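Prakdale Oral History Project – where we've got to

18 Jun 2020

Hi Tímea,

You asked for a progress report in plain words and not the spreadsheet kind, so I'm taking you at your word! The budget sheet is coming separately from Sekar Jugah, who is much better at that side than I am. It will match what I say here, or one of us will be in trouble.

The short version is that the interviews are in good shape, the transcripts are behind, and the booklet is further along than I dared hope back in March. The longer version follows, and you can skip to the money at the end if you're in a rush.

When we wrote to you for the grant, the plan was to sit down with people who had worked at the old Ploltia cannery and get their stories on tape before any more of them moved away or passed on. We'd recorded a good batch in person by March. Then we couldn't go into anyone's kitchen anymore, and I'll admit I spent a week or so feeling very sorry for myself. After that we switched to the phone, and the phone has been kinder to us than I expected. People talk longer. They sit in their own chair with their own coffee, and they forget there's a recorder going (I do remind them, and they've all signed the consent form by mail).

Aparecida Honorato gave us the best one so far. She started on the peach line at sixteen and finished in the payroll office, and she remembers what everybody earned, which she told me with great pleasure and then asked me to take out. I took it out. What's left is still wonderful – the whistle at five in the morning, the rubber aprons that never dried, the foreman who sang. Her recording runs well over the hour we plan for, and I wouldn't cut a minute of it apart from the wages.

Sound quality is the one real drawback. A landline flattens everybody, and one of our talkers has a parrot. We tried a few ways of recording and settled on a small box that plugs in between the handset and the phone. It's not fancy but it gives us a clean enough file to type from, and the county library has looked at a test file and is happy to take them.
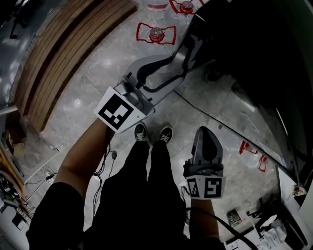

Are the transcripts going to be done by the date in the grant letter? Most of them will, and the rest should follow within the month after.

The holdup is typing. I figured on four hours of typing for every hour of talk and it's closer to six, more when two sisters are on the line and both talking at once. Dalva Peixoto has taken on all the interviews that slip in and out of Portuguese, and she is careful in a way I'm not. She'll call a person back to check the spelling of a street that was paved over years ago. I wouldn't want her to go any faster, so what I'd like is to give her more paid hours, and I come back to that below.

On the booklet: Sebastião Damasceno has laid out the first two chapters, the one on getting hired and the one on the summer season. We're going with larger type than we first planned, after he mailed a sample page to a few of the people we'd interviewed and they wrote back asking for it. That adds pages. The printer says the extra pages don't change the price at our print run of 2,000 copies, so I said yes on the spot.

There will be a chapter on the strike too. I went back and forth on it. Two people remember the same night at the gate in completely different ways, and I've decided to print both accounts side by side and leave it there. Both of them have read the pages and are fine with it, though neither has budged.

What we haven't managed is the listening day at the school. The gym is closed, and I don't want to promise you a new date and then have to take it back. If it can't happen this year, I'd like to put a few short clips on the library's website in its place. Their web person has said she can do it, she just needs the clips trimmed and a sentence or two to go with each.

Now the money. We haven't spent the $2,000 set aside for travel and the listening day, apart from a little gas early on. I'd like your okay to move it over to transcription, nearly all of it for Dalva's hours. Nothing else in the budget needs to change. If you need that request on a form, send me the form and I'll fill it in the same day.

Next up are the last phone interviews, including a retired truck driver who has canceled on me three times and swears he means it this time. After that it's proofreading, and I'd love to send you the summer chapter once Sebastião is done fussing with the margins. Tell me if you'd prefer paper or a file.

Thanks for being so patient with us this spring. Call any afternoon if you have questions, I'm usually here typing.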